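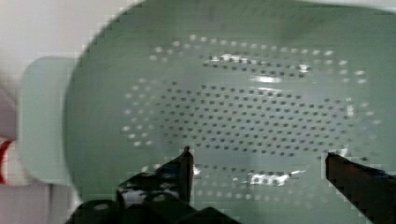
I finally made it to the pasta night at the Clarolport branch library in March, and I'm so glad I went! Three of us had never rolled dough before (me included, hands like paddles), but there was plenty of flour and plenty of patience to go around.

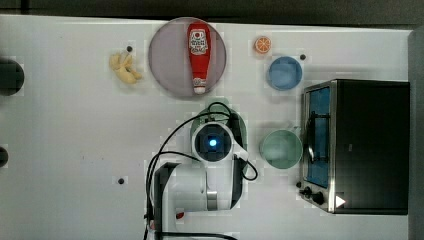 Ronaldo Evangelista told me afterward that the dough needs a longer rest than the handout says, and that he gives his a full hour under a towel. I tried it at home and he's right - it stopped springing back on me.

The next one starts at 9 in the morning, so bring coffee. We're doing two filled shapes and a plain butter sauce,
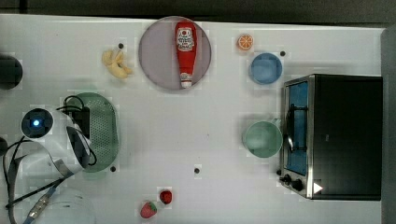 plus a lemon one if Jamshid Ghorbani remembers his grater. Sign up at the front desk, and please bring an apron!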